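Office Hours

Barry Tindall did not believe in the robot. He had told the school this in August, in writing, and the school had thanked him for his input and made him the adviser.

The club met in the old sewing room at Catterall, where the outlets were good. There were 14 students on the sign-up sheet and six who came. They had a name already, Rerkon, which one of them had made up on the bus and would not explain. They had a grant of 200 dollars from the parents' group and an arm that had come out of somebody's uncle's garage in Beltuston. They had a date for the Cledano, which was what everyone called the spring meet, though it was held in a high school gym and the trophy was plastic.

"What does it do?" Barry asked on the first afternoon.

"It picks things up," said Charoen Chareonsuk.

"And then?"

"It puts them in the tray."

Barry had taught shop for 30 years. He had seen the laser engraver come and go. He had seen the 3D printer arrive with a speech from the superintendent and spend its second year under a sheet. He picked up an eraser off the desk, walked it across the room, and dropped it in the wastebasket.

"How long did that take me?" he said.

Charoen wrote something in his notebook. He was a junior, thin, very polite, and he wrote down everything Barry said, including the insults. Barry had not figured out yet if this was respect.

By winter the thing could find a block most of the time. It would go down over it, stop, think, go down a little more, and close. Sometimes it closed on the block. When it missed, it would lift up just as slowly and carry nothing at all over to the tray, and open its fingers, and let the nothing go. The kids groaned. Barry, grading safety quizzes at the back, did not look up, but he always knew from the groan.

"It thinks it has it," said a girl named Paula.

"It doesn't think anything," Barry said. "That's your first mistake. You're all in love with it."

"Can't we put a sensor on the fingers?"

"With what money?"

So they didn't. Charoen had an idea about using the motor current to tell whether the fingers had shut on something or just shut. He tried to explain it to Barry using a pair of kitchen tongs. Barry said it sounded fine. He said a lot of things sounded fine. The engraver had sounded terrific.

The rules for the meet were four pages long and Barry was the only one who read them to the end. On the last page it said that the judges could change the work surface on the day. He read that part out loud.

"Change it how?" said Paula.

"Doesn't say. What have you been practicing on?"

They all looked at the table. It was gray. It had been gray all year.

"You've taught it one table," Barry said. "I've got a nephew like that."

He figured that would be the end of it, or at least the start of the end. He drove home feeling pretty good and ate a whole can of chili. But the next afternoon they had emptied their closets. There was a beach towel, a shower curtain with fish on it, a roll of gift wrap, a checkered tablecloth. They ran the arm on every one of them. It hated the fish. It went after the same orange fin again and again, very gently, like a man trying to get a contact lens off the floor.

Barry laughed until he had to take off his glasses. Then he went home and stood for a while in his own hall closet, and he came back with a roll of shelf liner left over from his wife's pantry, and put it on the desk without saying anything about it.

"Sir, this is really ugly," said Charoen.

"That's why you want it."

They worked up a score sheet. Out of 52 tries on the ugliest stuff they had, the arm got the block into the tray on 30. Charoen wrote the number on the board and drew a box around it. The others clapped.

"So it fails 22 times," said Barry.

"Yes," said Charoen. "Last week it failed more."

He said it the way you'd tell somebody the time. Barry wanted to answer and found he'd used up the good ones. He asked who had moved the broom.

Charoen kept the wrist camera's pictures in a folder and left one up on the big monitor when he went to get his coat. Barry had never bothered with them. He had only ever watched the arm from the back of the room, over the quizzes. Now he pulled a stool up. Green marble, gold veins, blue walls covered in flowers, the edge of the tray off to the right, and the two black fingers coming in from the bottom with a wide gap between them.

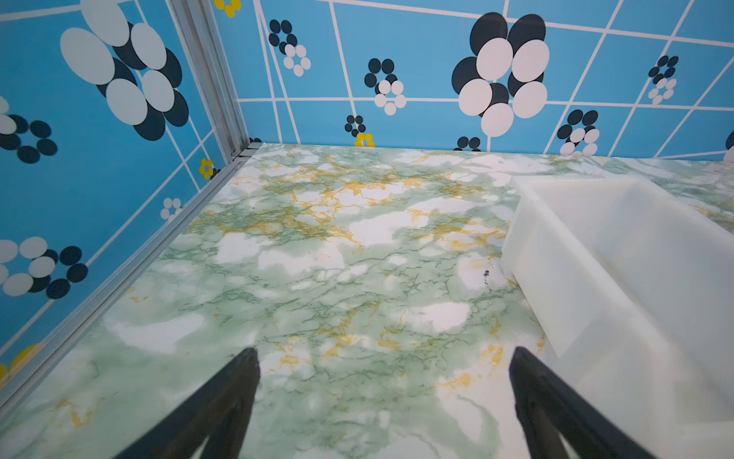
The Ride Back

They came in fifth at the Cledano. There were nine teams, so Barry said that fifth was the exact middle, and that he had never in his life seen anyone so happy about the middle.

The judges had put down a bedsheet with stripes. The arm dropped two blocks and got the rest, and once, late in the round, it closed on empty air, stopped, opened up again, and went back down for the block. It didn't carry the nothing anywhere. Paula grabbed Barry's sleeve so hard she popped the button.

"That's the current thing," Charoen said, to no one in particular. "With the tongs."

It was dark when the van got past Beltuston. Most of them were asleep. Charoen sat up front with the notebook on his knees and the dome light on, which Barry had asked him twice to turn off.

"What are you writing?"

"What you said about the middle."

"Don't write that down."

Charoen kept going to the end of the line. Then he asked if the sewing room would be open over the summer.

"It's a school," said Barry. "It's locked in the summer."

"But you have a key."

Barry drove. A truck went by the other way with its high beams on, and he called the driver something he wouldn't have said in the room. He saw the pencil start to move.

"Mornings," he said. "Not before ten. And you're buying your own tape."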